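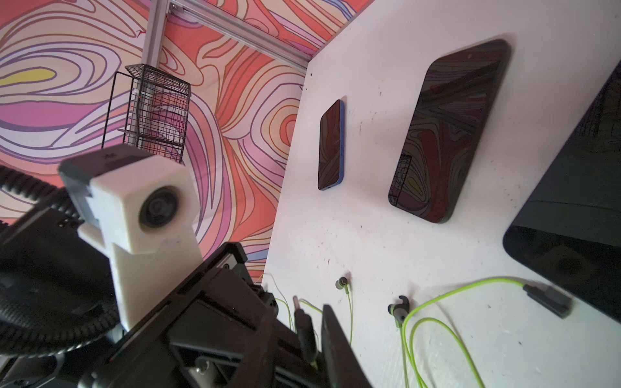
Phone and desk tips, quick ones

Speaker holes full of lint? Dry soft toothbrush, phone tilted holes down. 2 minutes, light strokes. No pins. No water.

White tabletop going gray: dish soap, warm water, wipe, dry right away. Baking soda paste for pen marks, test a corner frist.

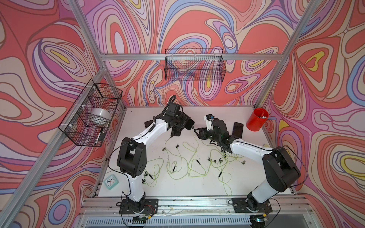
Photo: Praser Home Pages

Cables. Velcro ties over zip ties if you move stuff a lot. Label both ends, masking tape is fine.
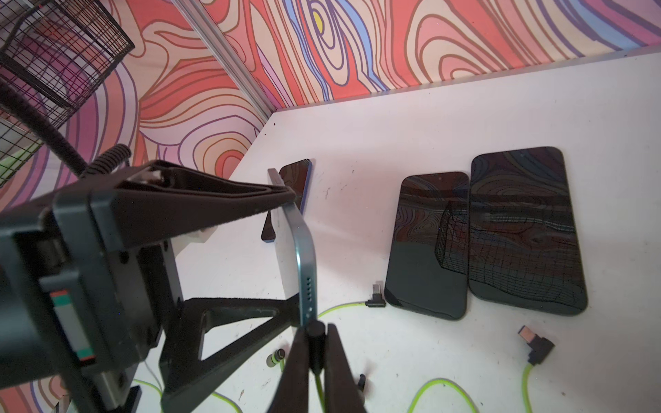

Quintanilla wrote in that a clean makeup brush works better than a toothbrush on the tiny holes, and lasts longer to.

Screen smears: microfiber, barely damp. Wash the cloth, no fabric softner.
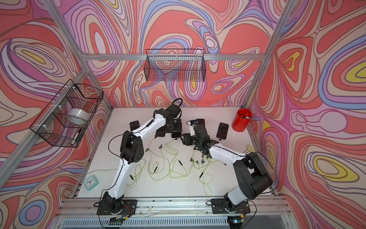
Wall baskets

Light stuff only. Chargers, tape, 5 pens max. Empty them every 14 days or they turn into junk drawers.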